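The Quilt Wife of Umside: Collecting a Bedtime Tale in Four Versions
Student project report by Marlina Majimbun
Project partners: Hidayah Jugah and Woo-jin Ma
Supervisor: Dewanti Entili

1. How we came to the story

When we were asked to choose a folk tale for the summer project, Hidayah and I both wanted something that had been told aloud more often than it had been printed. Woo-jin would happily have done dragons. We settled in the end on the Quilt Wife, a story his landlady had told him over supper (she grew up in Umside and tells it beautifully, with all the voices), and by August we had four tellings of it written down, the longest of them 28 minutes from start to finish.

2. The tale in short

A widow at Clovuvari mill has three sons who will not sleep. Each night she sews a patch on their cover, and into each patch she stitches one of their quarrels, so that it cannot get out again. The boys grow gentle, then dull, and at last they hardly speak at all. A pedlar woman stops at the mill, lies down under the cover and hears the whole lot of them shouting in the stuffing. She tells the widow to unpick it, one patch a night, and to let the boys have their tempers back. The last patch is never unpicked, and the tellers do not agree about what was in it.

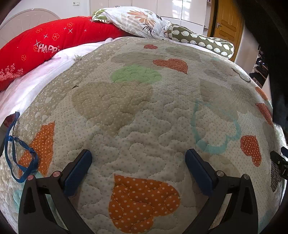 The patches turned out to be the part where our tellers differed most, and I could have written the entire report on them. In the Umside telling they are leaves, in the one from Tuhumury they are birds, and Qistina Sumampouw, who was kind enough to give us a whole Saturday, has them as hearts. Hers are all alike to begin with and become smaller as the quarrels do, and I think of them as something like the orange and red dotted ones on the bedspread here, big and little together on a pale ground. She was very firm that the widow never cut two from the same pattern after the pedlar's visit.

3. How we worked

We let each teller go through the story once without stopping, and then went back with our 10 questions, which were the same for everyone. Hidayah did most of the typing. The finished transcript came to 324 lines, and I am rather proud of it, although we argued for days over whether a sigh ought to have a line to itself. (It does now.)
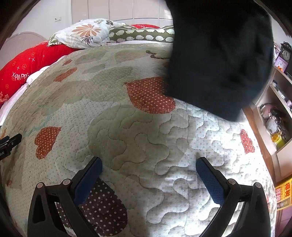 The second hearing was nearly always the richer one. People remembered a rhyme they had skipped, or went back and scolded the eldest son a bit more, and one teller changed the ending altogether and would not be drawn on which she preferred. We have kept both endings and marked them A and B in the transcript.

4. What we would still like to know

The pedlar is named only once, as Old Skumatier, and we have not found her in any other tale from the valley. Dr Entili thinks she may have wandered in from a longer story about a toll bridge, and has lent us her own notes on it. Woo-jin is reading those now, and Hidayah and I are going back to Tuhumury to ask about the birds.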